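Head Injury Reporting in the Leller Amateur Soccer League

Project report, sports management seminar
Shivam Semwal, Žofie Šimko
Supervisor: Alžběta Šimek
Submitted Tuesday, December 29, 2020

1. Purpose

This report looks at how suspected head injuries are recorded in the Leller league and whether the written record is good enough to support the league's return-to-play rule. The medical side of the rule is outside our scope.
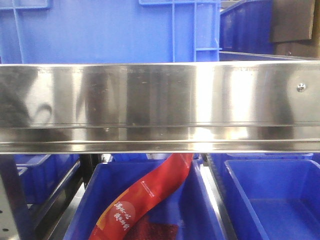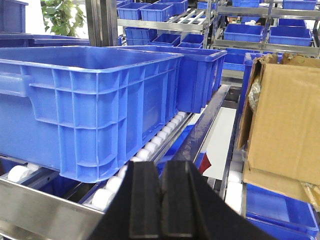
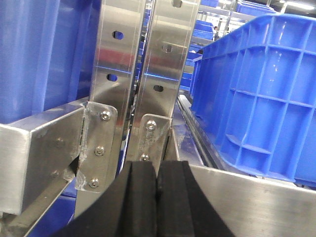
Figures 1-3. From top: steel bar with blue crate behind; blue crate on roller conveyor; slotted steel plate and gripper fingers.

2. Background

Under the current rule, a player taken off with a suspected head injury may not play again until a signed clearance form reaches the league office. The referee is supposed to note the incident on the match card. The club is supposed to file a separate injury form. The two documents are stored in different places and carry no shared reference number. The match card goes to the referee coordinator, while the injury form goes to the registrar, Ľubica Malý, who gave us access to both sets for this project with player names removed.

The rule does not say who decides that an injury is suspected. In practice this falls to the coach if the club has no trained person on the bench.

3. Method

We read all match cards from 6 clubs for one season and marked every entry that mentioned the head, the face, a collision in the air, or a player leaving the field dazed. This gave 38 entries. Each entry was then compared with the injury forms by club, match, and shirt number. An entry was treated as matched if the form named the same match and the same shirt number, and as partly matched if only the match agreed.

Each of us coded the entries separately. Where our codes differed, we went back to the card and settled on one code together. Entries that could not be read were coded as unclear and kept in the set.

We also held interviews with 3 people: Michalis Psarras, who referees in the league, and a coach each from Pavia and Skovusik. The interviews followed a fixed list of topics and were written up the same day.

4. Findings

The match card has no field for injuries. Referees use the space for remarks, which is also used for late kickoffs, missing corner flags, and equipment problems. Wording varies a great deal. "Knock," "head," and "off, head" all appear, sometimes in the same handwriting.

Partly matched entries were mostly caused by shirt numbers. Some clubs reassign shirts from week to week, and the injury form asks for the registration number instead. The registrar can look this up, but the referee coordinator cannot.

Only 2 clubs used the current version of the injury form all season. The others used an older version without a box for the time of the injury.

Psarras told us that he writes down a head injury only when play has been stopped for it. The Pavia coach assumed that a note on the match card was enough to start the clearance process. It is not, under the rule as written.

5. Limits

The sample covers one season and only the clubs that agreed to take part. Injuries that appear in neither document cannot be found by this method. We did not watch matches. The records from Vaněk arrived after coding had ended and were left out.

6. Recommendations

a) Add a head injury box to the match card, with space for shirt number and minute.
b) Print the match number on the injury form.
c) Withdraw the older form before play resumes in January.
d) State in the rule that either document, on its own, starts the clearance requirement.

Item d) needs a vote of the member clubs. The other items can be carried out by the league office.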